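Vornport Returns Centre
Gallery: Automation at the Sorting Tables

Introduction

The Vornport centre receives mixed household goods that have been sent back, left over or cleared from stock, and separates them so that they can be resold, passed on or recycled. Until last year every item was lifted, looked at and placed by hand. The centre now uses robot arms for part of this work, under a programme agreed with staff and known internally as Harb.

This page sets out how the work is arranged and what has changed for the people who carry it out. It was prepared by the operations office at Vornport for colleagues at the Jitmont and Haltomau sites, where the same arrangements are under consideration, and for members of the public who have asked about the programme.

The task

Mixed goods are difficult for a machine in a way that boxes are not. A carton has flat sides and a known weight. A bin at Vornport may hold hard things and soft things together, some of them round, some crushed out of shape, and no two bins are alike. The arm must find an item, decide where to take hold of it and lift it without disturbing its neighbours more than it has to.

For this reason the practice bins are filled by staff, and deliberately badly. Toys go in with tools, and empty drinks cans with things for the kitchen. Small items are left close to the walls, where they are hardest to reach.
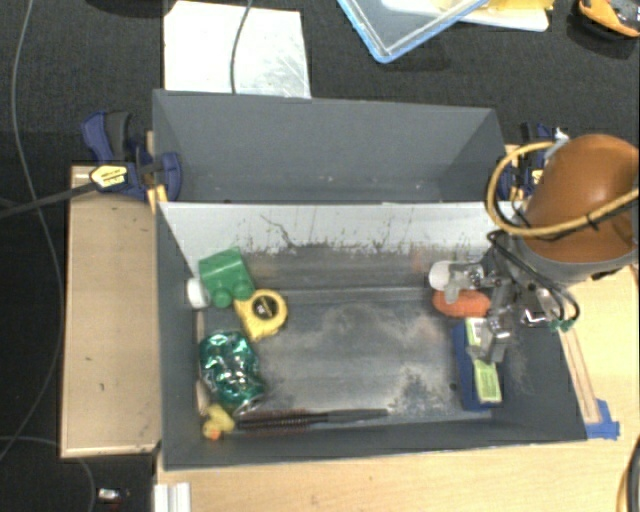 Staff who fill the bins have become skilled at judging what will cause trouble. Thin objects lying flat are a known difficulty, as is anything that rolls. Their notes are kept in a shared log, which at the last review held 1,175 entries, and the engineering team reads it every morning before the arms are started. Several changes to the way the arms approach a bin began as a remark in that log.

What has changed for staff

The most common question from other sites concerns jobs. No post at Vornport was removed under the programme. The duties attached to several posts did change, and the centre recognises that this was not equally welcome to everyone.

Sorters used to spend a full shift at the tables, with breaks. They now spend no more than 90 minutes there at a time before moving to another duty. The remaining hours are divided between checking items, preparing bins and attending the arms. Reports of sore wrists and shoulders have fallen, although the centre would not wish to draw firm conclusions from a single year.

Attending an arm is a new duty and requires training. The attendant watches the work, stops the machine when an item is caught or dropped, and records what happened. Some found the first weeks tiring in an unfamiliar way -- the body rests, but attention may not. Attendants are therefore relieved more often than was planned at the outset.

Conversation was also affected. The old tables stood close together and people talked across them. With the arms in place the stations are further apart, and this was raised at three staff meetings in a row. The break room has since been enlarged and the afternoon break is now taken by the whole shift together.

Pace and limits

On an ordinary shift a single arm handles some 1,000 items. An experienced sorter is faster, and considerably faster where the goods are tangled or fragile. The arms are of most use on the long, steady part of the day, when the work is repetitive and tiredness leads to mistakes.

Items that an arm has failed to lift twice are left for a person. On the day of the last review there were 198 of these across all stations. Staff asked that the figure be displayed on the wall beside the daily total, and it now is.

Decisions about the condition of an item remain with people. An arm may move an object, but it does not decide whether that object is fit for resale. The centre has no plans to alter this.

Next steps

Jitmont will begin with two stations in October. Staff there have been invited to spend a day at Vornport beforehand and to fill a bin themselves. Haltomau has asked for further information on floor space and noise, and a separate note will be sent to that site.

Visits to the sorting floor can be arranged through the operations office on Saturday mornings, when the arms are running but the loading bay is closed. Flat, closed shoes must be worn. Visitors are asked to remain behind the yellow line unless accompanied by an attendant.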